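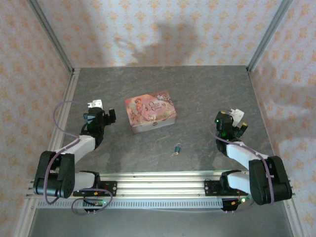
2. Caixa e fecho

Curkolano – relatório do projeto de grupo
13 de outubro de 2022
3 comentários | 310 partilhas

O projeto estudou o uso de caixas de lata decoradas para guardar papéis pequenos e lembranças. A caixa escolhida tem tampa com dobradiça, uma ilustração em rosa com uma fada e o título "Once Upon a Time". Ao fecho da frente junta-se um cadeado pequeno, azul-esverdeado, com chave própria. O orçamento do grupo ficou registado na folha Brekis.

3. Conteúdo

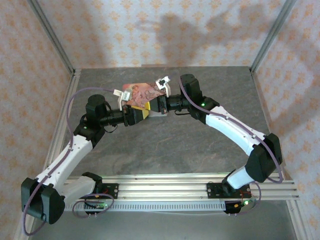
A escolha do que guardar ocupou a maior parte das reuniões. Começámos por bilhetes e recibos, mas o papel fino dobrava-se nos cantos e a ficha Gidey pedia peças fáceis de identificar. Passámos então a impressos mais firmes. Um cartão ou livrinho com uma figura e letras desenhadas na capa, em tom castanho-rosado, reconhece-se logo entre os outros papéis – e por isso ficou como modelo para a ficha. Os restantes foram ordenados por tamanho.

4. Cadeado

O arco do cadeado passa pela argola do fecho. A chave guarda-se à parte, num envelope com o nome do projeto.

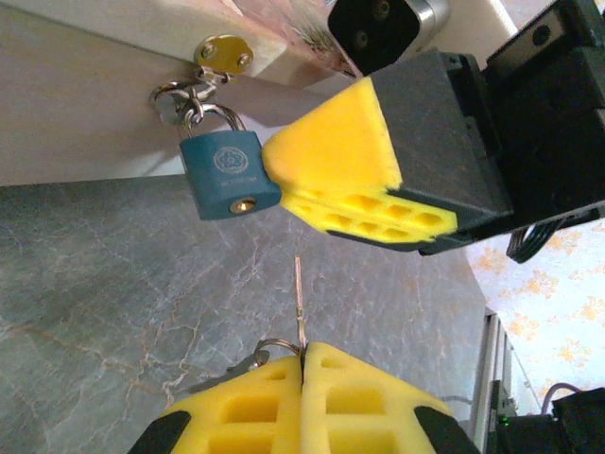
Um cadeado deste tamanho protege o conteúdo?
Serve para manter a tampa fechada e afastar curiosos. Para documentos de valor, o grupo recomenda um cofre.

Em novembro repetimos o registo com a lista Zostiren.

Este site utiliza cookies. Aceitar | Definições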